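Search this site
Go

Household Tasks Lab: Handout 7, Cloth on a Bed

Posted 4 November 2023 by Ramil Cruzado

Read this before your bench slot. It covers the cloth unit, the hand-held grippers and what goes in the lab report. The rigid-object unit (blocks, cups, the Lomano drawer set) is finished and won't come back until the review in February.

1. Why cloth

A block has a position and an orientation, and once you know both you can plan a grasp. A cloth has no fixed shape. Push one corner and the rest moves in a way that depends on every fold under it. Most of the methods from Handout 4 assume the object keeps its shape, so they can't be carried over without changes.

For this unit we use demonstrations. A student does the task with two hand-held grippers, one per hand, and the recordings are used to train a policy. The quality of the policy depends heavily on how the student moves, so most of this handout is about that. 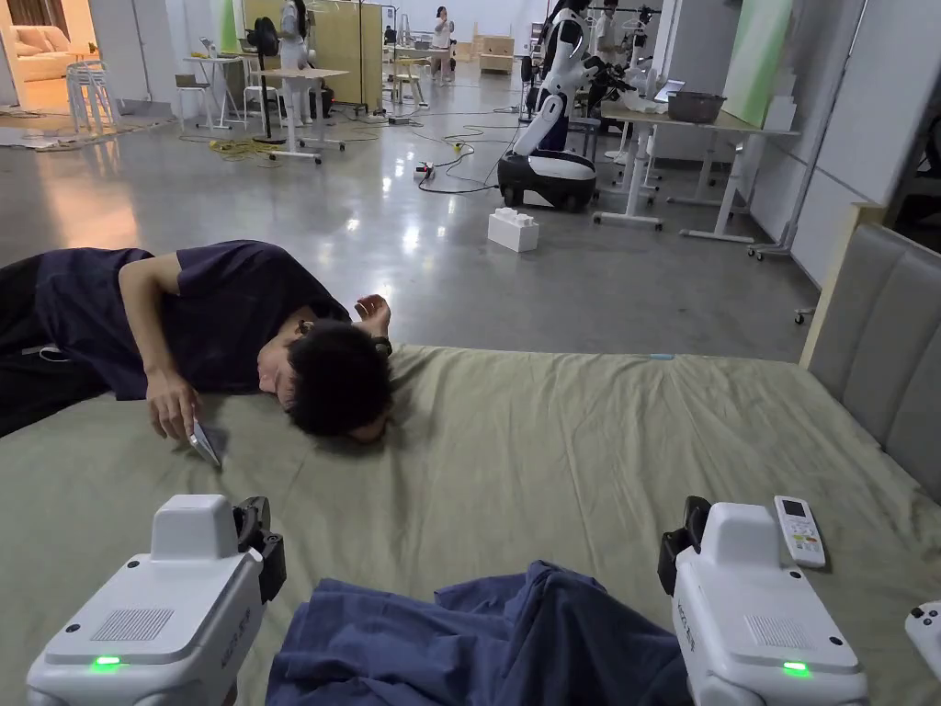
Start each demonstration with the cloth crumpled. Do not arrange it. A cloth that has been half straightened by hand makes the first 10 seconds of the task too easy, and the policy then fails when it meets a real heap. Pick it up, drop it, and begin from wherever it lands.

2. Moving the grippers

Check the indicator light on both units before you begin. Green on both means go. If either one is off, stop and restart the pair together — restarting one alone leaves the clocks out of step.

Keep your wrists in a range the arm can reach. People turn their hands over without thinking about it, and the arm on the Bivbridge base can't. Jasper Van Acker's notes on joint limits are in the course folder and take a few minutes to read.

Find an edge first, then follow it to a corner. Grabbing the middle of the heap is quick but usually leaves you with a bundle. When you have a corner, hold it still with one gripper and search with the other. Pauses are fine. Sudden changes of mind are worse than pauses, and if you make one, finish the fold anyway and mark the run as "corrected" in the log.
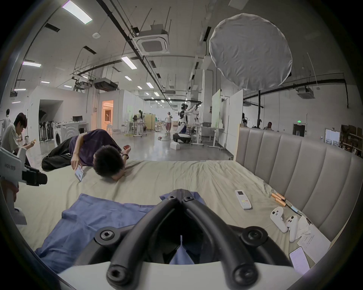 Fig. 2. Blue cloth lying crumpled in front of the gripper.

3. Clutter

Homes have things lying around, and we want that in the data. Remote controls, phones and game controllers may stay on the sheet. Leave them where they are between runs unless the cloth has caught on one. Loose cables are a separate matter: keep them clear of your feet, and tell the bench lead if a plug comes out during a run.

4. How many runs

Each pair records 17 good runs. Last year's Chowdary section collected around 1000 between them, and the policy trained on that set is the baseline you will compare against. Failed runs are kept too, in a separate folder. Do not delete them.

5. Report

Two pages, one per pair. Include:

- the starting state of the cloth for your best and worst runs
- where you found the first corner
- any run marked "corrected" and what you changed
- one failure of the baseline policy that your own runs might help with

Plots should have labeled axes. Hand reports in at Room 101, Bilutthorpe building, or upload them to the course folder. Questions about the log format go to Ramil, questions about the arm to Jasper.

Last updated: section 4, number of runs per pair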